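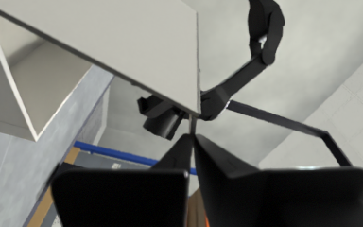
Estitz ex-spy chief says minister planned coup over lunch

Saturday, July 27, 2024

The former head of foreign intelligence in Estitz claims that the country's interior minister once discussed removing the president between the soup and the fish.

Savvas Kalogeropoulos, who ran the agency until he left for Ondham with two suitcases and, he says, 40 hours of recordings, made the claim in a television interview on Friday night. He did not play any of the recordings. He did describe the soup.

According to Kalogeropoulos, the minister, Bianca Coman, told five guests at a villa outside the capital that the president could be "retired by September" and that the army would find out from the radio.

Coman's office answered with a statement of 118 words, most of them adjectives. It called Kalogeropoulos "a bitter pensioner" and said the lunch never took place — then added that it had been a private occasion.

Estitz has been asking for his extradition for two years, accusing him of moving money through Vornalix, a shipping company with roughly 235 employees and no ships. He denies it. Ondham's courts have turned down the request twice.

The president, who is on vacation at Lake Pascu, has not commented. A spokesman said he retains full confidence in his interior minister and would be returning to the capital a week early.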